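Search the forum
Enter keywords
Advanced search

Keeping the original box: worth the cupboard space?

Last updated: 10th February

tealeafed
We moved into a smaller flat in Grudwood and I have one cupboard for everything that isn't clothes or food. At the moment most of it is empty boxes. Kettle, headphones, two phones ago, a Tian desk lamp I bought in the sale. My other half wants them all gone. Do people still keep them, and if so for how long?

marrowfat7
I keep them until the returns period ends and then flatten them. Never regretted it. If something breaks after that, the shop wants the receipt and doesn't care what it was packed in.

oldstile
Disagree. I sold a Mulon radio last year and got a good bit more than the ones listed without packaging. Buyers like to see the box and the booklet together. It also saves hunting for something the right size when you post it.

marrowfat7
How many things do you sell in a year, though? I've sold three in my life.

oldstile
More than three. Fair point if you don't.
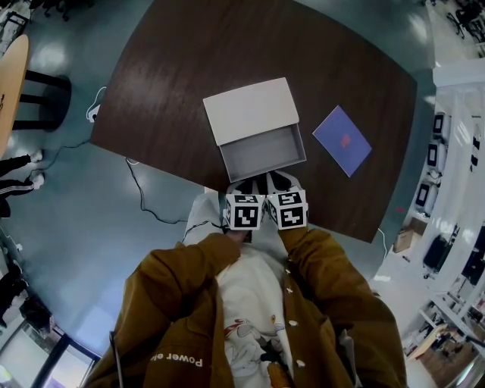
pennywhin
Moderator, Home and Storage

My rule is to split it by what the thing is. Anything fragile with shaped packing inside, keep the box. Anything you could wrap in a jumper and carry on the bus, let it go. Booklets I keep whatever happens, in a folder by the boiler. They take up no room and you will want the one for the oven timer when the clocks change.

tealeafed
The folder is a good idea. Ours are in the boxes, so I'd have to go through the lot first.

dunlinbay
Most instructions are online now. I recycled all of mine and have only been stuck once, with an Allance heater whose model number had worn off the bottom. Write the model numbers down before you throw anything out.

oldstile
Online is fine until the maker takes the page down. I've had that happen with a sewing machine. Paper for me.

hobnail100
We put ours in the loft and the damp got to them. After 8 years they were no use to anyone, so if you do keep them, keep them somewhere dry — a loft with a bad roof doesn't count.

tealeafed
Update: went through the cupboard last night. Kept the lamp box and the headphones, flattened the rest. Booklets are in a folder. The hoover now fits.

marrowfat7
Lamp box?

tealeafed
It has a glass shade. I'm not arguing about the lamp box.

Related threads
Shelf depth for a narrow cupboard
Recycling polystyrene in Grudwood
Best way to label storage tubs
Damp in the loft, where to start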